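Sorting the bathroom shelf: what earns its keep

I've been told by plenty of cheerful people that a clear box will change my mornings. I've bought enough clear boxes to doubt it. A box holds what you put in it, and if what you put in it is nine half-used tubes and a hotel sewing kit, you now own a display case for junk.

Still, we did our share of toiletries sorting in October, and a few things came out of it that I'd pass on. Most of the credit goes to Yamila Ibarra, who has less patience with clutter than I have, and who refused to let me start by shopping.

Empty everything onto a table first

Pick a big table with nothing on it. The bathroom counter is too small and the bed will tempt you to shove it all back at dinnertime. Wipe the table, then tip out one drawer at a time. I gave the whole business 40 minutes and went over, mostly from reading labels I should have thrown out unread.

Clear acrylic organisers

The sales pitch says you'll see everything at a glance. Will you? Look through two thick walls and a divider and your bottles go wobbly and double. From above it's fine, so a clear box works on a low shelf or in a deep drawer and does very little for you at eye level.

Measure the bottle before you buy the box. Pump tops and screw caps add height, and a divided compartment is always narrower than it looks in the shop. The Brusmont set I nearly bought claimed to suit "all standard bottles", a phrase that means nothing at all. Stand one of your own bottles in the thing if the shop will let you.

Clean them with a soft cloth, warm water and a drop of dish soap. Skip paper towel, which leaves fine scratches, and skip anything with ammonia in it. I tried the Parkuvis acrylic polish. The box looked the same colour of clear as before, and I was out the price of a decent lunch.

Matching bottles

Decanting shampoo into matching bottles is pretty and I still don't trust it. Three bottles the same size and colour are three chances to put conditioner on your head twice. If you must, label the base and the side with a grease pencil. Rinse and fully dry each bottle before refilling, caps included, and keep the original container until the refill is used up so you've got the ingredients and the expiry date.

Toothbrushes

Lay out every brush in the house and be ruthless. Splayed bristles, gone. A used brush shouldn't travel in a sealed bag for long, and it shouldn't live in a closed box either. It needs air. A plain cup does the job as well as any holder with a suction foot, and you can put a cup through the dishwasher.

Spares are another matter. Leave them in their wrappers until you need them. I know people like to unwrap everything so it looks tidy, but the wrapper keeps the dust off for free. Squash the air out, fold the top over and stand them upright in a cup. Don't buy in bulk to save a few cents, either. I once met a bathroom cupboard with 111 hotel toothbrushes in it, and the owner was still buying new ones.

Bags for small stuff

Small clear bags are good for loose bits and for travel. They're bad for long storage, as you end up with bags inside bags. My limit is 4 for the whole bathroom. Once they're full, something has to go before something else comes in.

Soft crinkly bags slump and slide about, so stand them in something with sides or lay them flat in a drawer. The Hayashi pouches with the stiff base are better, though I can't see what makes them worth three times as much as a freezer bag.

Tubs and canisters

Anything with a lid belongs at the back, with the label facing you. Write the month you opened it on the bottom. And check the print: small lettering low on a container is usually where the useful information has been hidden.

What about the fancy systems?

Zolmont's catalogue says its modular range has 3,000 combinations. I need one. If you rent, or move often, or have kids who rearrange things, fixed modules will annoy you by Christmas. Two boxes side by side can be pulled apart and used in separate rooms, and that's about as modular as I care to be.

Go back over it in a month. If a compartment is still holding something you haven't touched, the compartment was never the problem.
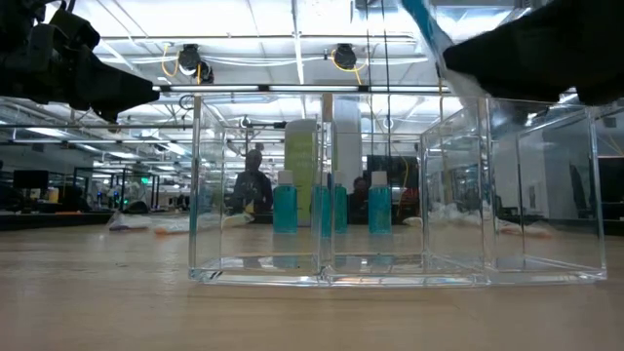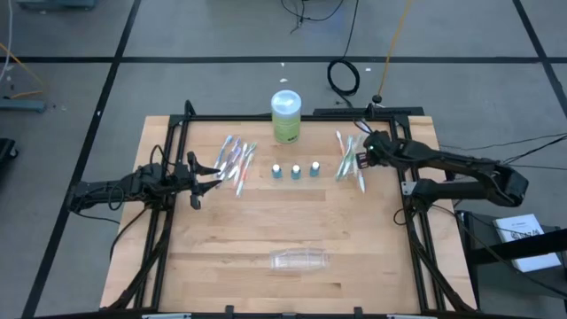
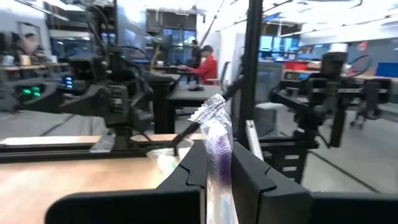
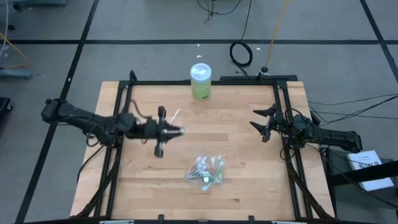

Last photo: small bits in a clear bag, with the canister at the back of the table.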